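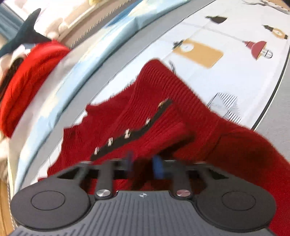
Pince à main sur le tricot rouge à côtes, patte noire boutonnée. Tricot en tas sur le fond imprimé.

24/04/2024 – pliage, suite

Question du jour, toujours la même : est-ce qu'on peut laisser une machine plier le linge d'une maison normale ? Réponse courte : les serviettes oui, le reste bof.

Repris la liste avec Eyvindur. Base Codemari à 3639 prises en tout, dont 380 seulement sur de la maille. Beaucoup trop peu. Les T-shirts tirent tout vers eux, et dès qu'il y a des côtes le modèle confond bord et pli. Trí Lã dit qu'il faut viser 3000 rien qu'en maille avant de relancer l'apprentissage. Je pense que 590 bien choisies suffiraient pour voir si la courbe bouge. À discuter.

Points durs sur un gilet en tas :
– trouver l'encolure quand elle est prise dans un creux
– les boutons. Pincer la patte à côté, jamais dessus, sinon ça dérape
– tissu épais, on attrape deux couches sans le savoir. Le retour d'effort Trenel ne fait pas la diférence
– fond imprimé : la segmentation accroche sur les dessins. À retester sur fond uni, mêmes vêtements, même lumière

Le planificateur Skollix propose encore des prises au milieu du tas. Inutile. Forcer le bord le plus proche puis étaler, et plier seulement après. Eyvindur regarde le seuil.

Chez Tekleab ils parlent d'un panier complet, linge mélangé, sans intervention. J'y crois pas pour cette année. Moi un gilet sur trois plié à peu près droit et je signe.

A faire : nettoyer les étiquettes « bord » / « pli », ajouter une classe patte de boutonnage, demander à Trí les gilets enfant (petites manches, sûrement pire).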